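Kitchen and pantry clear-out, Godoy house

The Godoy house had one kitchen, one walk-in pantry and a back hall lined with shelves, and all three had to be emptied in July before the floors could be redone. Kibet Ndung'u and I did the packing over 7 mornings. He kept the inventory and I took most of the pictures. The full set runs to 536 pictures, and most of those are of labels, shelf numbers and the insides of boxes, which only matter to the people who have to put everything back.

This page is a selection. The captions were written from the inventory sheets, so they follow the order we worked in: back hall first, then pantry, then kitchen. The original gallery with the pictures at full size is still being moved over from the old site, and until then most of the entries below are captions only.

BACK HALL

1. Top shelf, left side. Roasting pans, stacked by size with newspaper between them. The largest one didn't fit in any box we had and went to storage wrapped in a bath towel.

2. Top shelf, right side. Preserving jars with their lids off. Lids were packed separately in a shoe box and marked with the same number as the jars.

3. Middle shelf. Flower vases, two fish kettles and a bread crock. The crock already had a chip on the rim and we wrote that down before it was moved.

4. Bottom shelf. Paper bags, string, candle ends. The family asked us to keep the string and throw out the rest.

5. The hall after the shelves came down. You get an idea of how uneven the wall was. Torbjørn Fagerlund, who was doing the floors, leveled it before the shelves went back.

PANTRY

6. Dry goods as we found them. Flour, rice, lentils, three open bags of sugar. Everything opened was either moved to a container with a lid or given away that same morning.

7. Cans, sorted by date on the floor. Anything past its date went out. The oldest was a can of peaches from before the last renovation.

8. Spice drawer. The Pirley jars are the small square ones and they fit the drawer exactly, two deep. Every other kind of jar went in a separate box.

9. Baking tins. Nested where possible. The fluted ones don't nest and took up a whole box by themselves.

10. The Drukach rack, folded. It has four tiers and folds flat once the pins are pulled. Tape the pins to the frame. Ours went missing for a day.

11. Oils and vinegars, upright in a wine carton with the dividers left in. Caps tightened, a plastic bag over each bottle, carton marked on all sides.

12. Pantry door, inside. Pencil marks with the heights of the children, going back three generations. The door stayed on its hinges and we covered it with cardboard.

KITCHEN

13. Plates. Packed on edge, with the heaviest at the bottom. We used old tablecloths as padding and saved a good deal of paper that way.

14. Glasses. These went last in the boxes and first on the truck shelf, at eye level, so nothing could be put on top of them.

15. The knife block and the loose knives. The loose ones were rolled in a dish towel and tied at both ends. Write "knives" on the outside.

16. Pots with lids. Each lid was turned upside down on its own pot and held with a rubber band through the handles.

17. Cutlery tray, lifted out whole and wrapped in plastic film. It went back into the drawer in the same state it left.

FOOD CONTAINERS

18. All the plastic containers, tipped out on the floor. Sorting these took longer than the plates and glasses put together. We made one pile for containers that had a lid and one for containers that didn't.

19. Lids without a match. Kept for one day in case the other halves showed up, then recycled.

20. A container that passed. The rule was that the lid had to close on all sides and stay closed when the container was picked up by it. 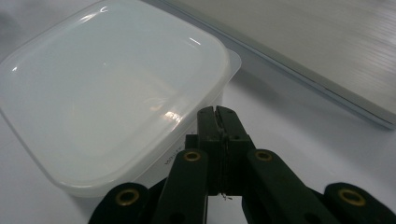 Cloudy plastic is fine to keep as long as the lid still fits well. It does mean that what's inside has to be written on the outside, on tape, and we put the tape on the side so it could still be read when the containers were stacked. Rounded corners waste a little space in a box, and we filled the gaps with dish towels.

21. The inventory on the last morning. It came to 2,302 lines, with one line for each item or matched set. Kibet typed it up at the kitchen table and we checked it against the box numbers before the truck was loaded.

22. Boxes in the front room, numbered and facing out. The Statora crates along the wall are rented and had to go back empty.

23. Kitchen, cleared. The marks on the floor show where the old stove stood.

The total for crates, truck and storage was almost 4,000 dollars, paid by the family. A second page with the unpacking will be added when the captions are done. Corrections to the inventory numbers can be sent to the address on the contact page.

3 comments | 12 shares

Contact | Copyright, all pictures and text by the authors | Back to top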